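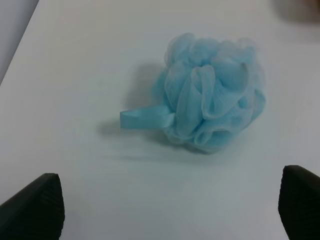 Sestora plans purchase of handling cells for soft goods

4 September 2023 – Sestora, a packer of bath and household articles, announced today its equipment plan for the next budget year. The company will buy 11 handling cells from the integrator Wisen, with two-finger grippers supplied by Ardeleanu. The first cells are foreseen for the bath line, where mesh poufs, washcloths and similar soft articles are now put in their boxes by hand.

The decision follows a comparison of offers which was finished in June. Three points had the most weight: the price of spare fingers, the time needed to change from one article to another, and the floor space. Each cell must fit in the place of one existing packing table.

A mesh pouf is a difficult article for a gripper. The netting gives way under pressure, and the ribbon loop can lie in any direction. For this reason Sestora has asked that the acceptance test is made with 773 pieces taken from normal stock, and not with samples prepared by the supplier.

Budget and schedule

The cells will be paid in two parts, the second one only after acceptance. Service is contracted separately with Dremico for 13 months, so that it covers the start-up period – this cost is not included in the equipment budget. A reserve of 3000 euros per cell is kept for wear parts and for changes to the tables.

Operators of the bath line will be trained before delivery. Offers for the second line will be requested after the first cells are accepted.

Press contact: Sestora, Communication Office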